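Chapter 4
Local Legends and the Trouble with Good Stories

Most towns have a story about how they got their name or their emblem. The story is usually short, it usually has a hero in it, and it is usually told with great confidence by people who have never looked it up. Historians hear these stories constantly. This chapter is about what to do with them.

Take Brakora, a river town with a lion on its seal. Ask why, and you will be told that a traveling circus was caught in a flood on the Rallasska River, that a lion got loose, and that it spent the night on the courthouse steps while the water rose around it. In the morning it walked quietly back to its cage. The town council, impressed by its courage, voted to put the animal on the seal. The story is on a plaque. It is in the school pageant, held every July. It is printed on the paper placemats at the diner across from the depot.

What is it not in? It is not in the newspaper for the week of the flood. It is not in the council minutes, which survive for that year and spend several pages on drainage and the price of gravel. A council that recorded an argument over a broken pump handle might be expected to mention a lion.

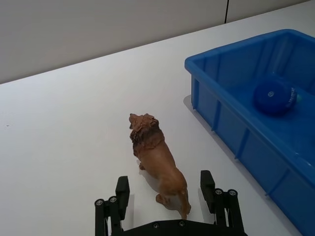 Figure 4.1 A plastic lion with a reddish-brown mane.

The earliest written version of the circus story comes from a booklet put out for a town anniversary, 76 years after the flood. By then almost anyone who could have seen the event as an adult was dead. The booklet gives no source. It does say that the tale is "well known to our older residents," a phrase that should put you on guard whenever you meet it. Well known to which residents? Did they see the lion, or did they grow up hearing about it from someone who had also grown up hearing about it?

None of this proves that the story is false. Newspapers missed things. Minutes were kept by tired clerks. But the burden of proof sits with the person making the claim, and so far the claim rests on a booklet.

The seal itself has a duller history. Brakora ordered it from an engraving firm called Simard, whose surviving order book lists town and county seals along with the stock design used for each one. Of the seals listed, 57 carry a lion. The next most popular choices were a plow and a sheaf of wheat. Brakora's entry reads, in full, "lion, standing, as before." The words "as before" are the interesting part. They tell us that the engraver already had the pattern on hand.

Was every one of those towns saved, inspired, or frightened by a circus animal? It seems more likely that lions looked dignified and that the pattern was cheap. 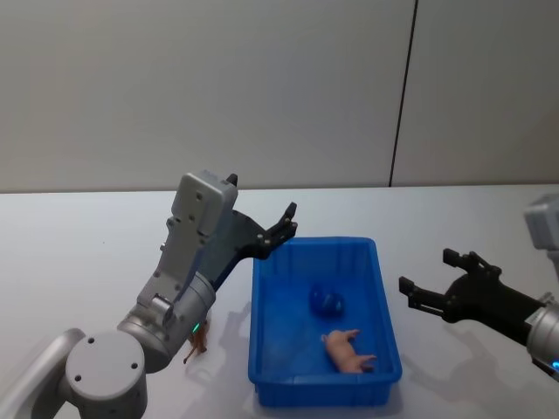

Figure 4.2 Robot arms at a white table, with a plain gray wall behind.

Pulholm, a day's ride downstream, makes a useful comparison. It bought the same design and now tells a different story about it. There the lion stands for a blacksmith of enormous strength who held a bridge during the same flood. The blacksmith has no name in the older versions. In the later ones he gets a name, then a wife, and finally a few last words, spoken over the noise of the water and somehow remembered exactly.

That kind of growth is worth watching for. Real memories tend to lose detail as they are passed along. Legends often gain it. When the newest telling of an event is also the fullest, ask where the new material came from. Sometimes there is a decent answer, such as a box of letters found in an attic. More often somebody wanted a better speech for the pageant.

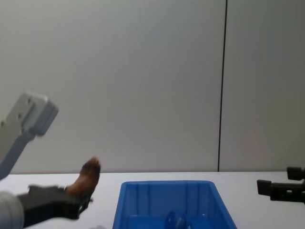 You may object that all this is a little joyless. Who is harmed by a lion on the courthouse steps? Probably no one. But the habits you practice on small stories are the ones you will carry to large ones. Claims about who settled a valley first, who owned a piece of land, or who started a fight are passed down in the same way as claims about circus animals, and people have lost farms over them.

There is also a mistake to avoid on the other side. Some students, once they have caught a legend or two, decide that anything passed on by word of mouth is worthless. That is lazy in its own way. Written records were made by people too, often by people with something to sell or something to hide. The Simard order book is good evidence for what was ordered. It is poor evidence for why. A clerk in Brakora might have picked the lion because of some event the engraver never heard about. We don't know, and a careful writer says so.

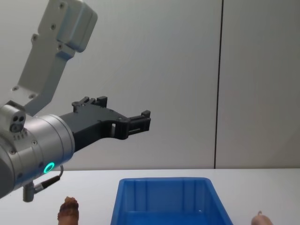

Figure 4.3 A green light on the joint of a silver robot arm.

The Brakora plaque was replaced while this chapter was being drafted. The new one, dated December 26, 2022, adds the words "according to tradition" to the front of the story and leaves the rest alone. Readers can decide how much work those three words are doing. In our view they are doing very little, but they are an improvement on the old plaque, which said "on this spot."

Section 4.1 begins with the distance between an event and its first record, and explains why a long gap matters more for some kinds of claims than for others. Section 4.2 turns to stories that travel, including several that have been attached to more than one town with only the names changed. We will come back to the blacksmith of Pulholm there -- he appears to have held quite a few bridges.

Terms to know: first record, stock design, oral tradition, burden of proof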